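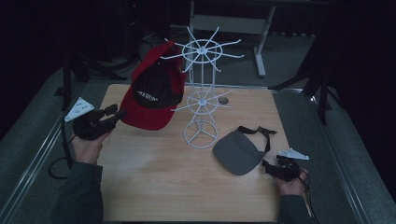
I wash hats for people who are scared to wash their own, and after enough emails asking the same things I figured I'd put the answers on one page. Ball caps are most of what comes in, with some wool beanies and the odd sun hat. They all get sweaty in the same spot, right where the band sits on your forehead, and they all pick up that grayish line sooner or later. A red cap with a black front panel and white lettering is a good one to keep in mind while you read, as you've got three colors sitting right up against each other and you don't want any of them wandering. Go slow with those and you'll be fine.

Can I put my cap in the washing machine?

You can, but I don't. The spin cycle is rough on brims, and I've had too many arrive here folded like a taco. A sink or a bucket does the job.

What about the dishwasher?

Please no! I know your uncle swears by it. The water gets too hot and dishwasher soap often has bleach in it, so you can end up with a faded hat that smells like lasagna.

How do I wash one by hand, then?

Cool water, a small squirt of mild laundry soap, and an old toothbrush for the sweatband. Let it soak for 20 minutes, brush the band gently, then rinse until the water runs clear. Don't wring it. Press it in a towel and leave it to dry over an upside-down bowl so the crown keeps its shape.

How do I know if the color will run?

Wet a white rag, hold it on the inside of a seam for a bit and look at the rag. If there's color on it, skip the soak and just spot clean. Reds and dark blues are the ones I always test, even when I'm in a hurry.

My brim has cardboard in it. Now what?

Lots of older caps do. Flick the brim with a fingernail – plastic sounds sharp, cardboard sounds dull. If you think it's cardboard, keep the brim out of the water completely and only clean the band and the crown with a damp cloth. I can't fix a brim that's gone mushy (I've tried, it was sad).

Can you get old sweat stains out?

Mostly. The white salty ones come out nearly every time. The yellow ones that have been there since high school will get lighter, and that's as much as I'll promise.

Do you clean felt or leather hats?

Nope, just cloth and knit. For felt I send everyone to the hat shop in Clekton, they have the steamer and the patience.

Where do I drop mine off?

At my table at the Sturnbridge indoor market, or by mail if you live too far out. Put your name on a piece of paper inside the hat and stuff the crown with a T-shirt so it doesn't get squashed on the way.

How long does it take?

Usually a week. In December it's closer to two, with everybody wanting their beanies done at once.

Do you sell hats too?

A few secondhand ones, all washed. I don't hold them for people, so if you see one you like, grab it.

Last updated April 17, 2019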